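Dostora District Council publishes revised gazetteer of settlements

Dostora, December 8, 2018

Dostora District Council has published a revised gazetteer of the settlements within its boundary, replacing the edition used by its planning and records offices until now. The new text lists 16 settlements and gives the status, location, population and recorded origin of the name for each.

The principal change concerns Plovness, the administrative seat of the district. Its entry now treats the old harbour quarter and the upper town as a single settlement. The two were listed separately in the previous edition, although they have shared one parish boundary throughout the period covered by the district's records.

Bollus, on the eastern side of the district, is entered as a village with a population of 353. It was formerly described as a hamlet. The change of status has no effect on local taxation, postal addresses or electoral arrangements.
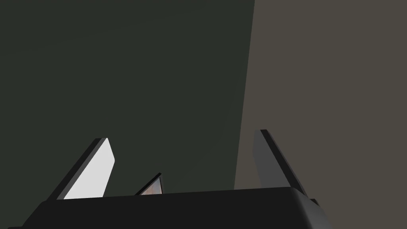 Six entries carry an amended account of the place name. The name Bollus had been explained as a corruption of a family name, but the earliest written form predates the arrival of that family in the district. The origin is now given as uncertain. Pugh, a farming settlement north of Plovness, keeps its existing explanation, with a note on two variant spellings found in land registers.

"The gazetteer is a reference document and is used as one," said Gizella Gulyás, head of records at the council. "Where the sources disagree, the entry says so – it does not choose between them."

The revision was compiled by Trygve Holmgren and Piroska Mészáros. A draft was open to comment in September, and corrections to boundaries and distances were checked against the district survey before the text was closed.

Printed copies may be consulted at the council offices in Plovness and at the branch library in Bollus. Proposed corrections should be made in writing, with a reference to the source relied upon, and will be held for the next edition.

Enquiries: Jenő Kovács, Records Office, Dostora District Council, Plovness.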